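Sanduíche embalado

Sanduíche embalado é a preparação composta por duas ou mais fatias de pão com recheio, montada e acondicionada antes da venda e destinada ao consumo sem aquecimento ou preparo adicional. Distingue-se do sanduíche montado a pedido, que é entregue ao consumidor logo após a montagem e em geral dispensa rotulagem completa. A categoria abrange produtos refrigerados de vida curta, produtos em atmosfera modificada e, em menor escala, produtos congelados para descongelamento no ponto de venda.

Composição

O pão de forma é a base mais comum, pela regularidade das fatias e pelo miolo fechado, que retarda a passagem de umidade do recheio. Pães de crosta dura perdem crocância sob refrigeração e são usados sobretudo em produtos vendidos no mesmo dia. O amido gelatinizado recristaliza durante o armazenamento (retrogradação), processo mais rápido em temperaturas de refrigeração do que à temperatura ambiente ou sob congelamento. Para atenuar o efeito, as formulações industriais recorrem a emulsificantes, enzimas do grupo das amilases e gorduras.

Os recheios dividem-se em pastosos e estruturados. Entre os pastosos estão as misturas de ovo, atum ou frango com maionese, as pastas de queijo e os patês. Os estruturados compreendem fatias de queijo, carnes curadas ou cozidas e vegetais crus. Tomate e pepino são os ingredientes de manejo mais difícil, dada a liberação de água após o corte; costumam ser escorridos e posicionados entre camadas de menor permeabilidade.

Migração de umidade

A diferença de atividade de água entre recheio e miolo provoca transferência de umidade até que se aproxime o equilíbrio. Manteiga, margarina ou maionese, aplicadas em película contínua até a borda da fatia, funcionam como barreira. Em um manual de panificação industrial, Rosaura Yupanqui descreve a falha de cobertura nos cantos como a causa mais frequente de amolecimento localizado. Damián Insaurralde propôs classificar os recheios em 7 classes de exsudação, esquema adotado por alguns fabricantes regionais na definição do prazo de validade.

Embalagem

Os formatos usuais são a cunha rígida, de cartão ou plástico termoformado, o filme flexível selado (flow pack) e o envoltório de papel com janela. A cunha recebe o sanduíche cortado na diagonal e deixa exposta a face do recheio. O filme flexível consome menos material, mas protege pouco contra compressão, o que limita o empilhamento. Revestimentos antiembaçantes reduzem a condensação na face interna dos filmes transparentes.

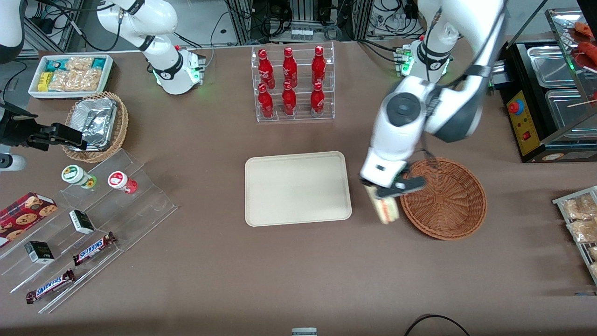
Sanduíche embalado de recheio claro, entre uma bandeja bege e um cesto de vime.

A atmosfera modificada substitui o ar por misturas de nitrogênio e dióxido de carbono. O segundo inibe bolores e parte das bactérias aeróbias, mas dissolve-se na fase aquosa do recheio e pode causar retração da embalagem. O sistema Trison, de selagem com injeção de gás em duas etapas, foi concebido para compensar essa perda de volume.

Segurança microbiológica

O principal microrganismo de interesse nos produtos refrigerados é Listeria monocytogenes, capaz de se multiplicar em baixa temperatura. Staphylococcus aureus está associado à manipulação, e Salmonella, sobretudo a ovos e aves. O controle apoia-se na cadeia do frio, na separação entre áreas de ingredientes crus e cozidos e na higienização dos vegetais. Um levantamento coordenado por Zamfira Mihăilă examinou 348 amostras de varejo e registrou temperatura acima da indicada no rótulo em 40 delas, com maior incidência em expositores abertos.

Distribuição e perdas

A vida curta exige reposição frequente e previsão de demanda por ponto de venda. As sobras são descartadas, doadas quando a legislação o permite ou destinadas à alimentação animal, ressalvadas as restrições aplicáveis a recheios de origem animal.

Ver também

Atividade de água
Atmosfera modificada
Cadeia do frio
Pão de forma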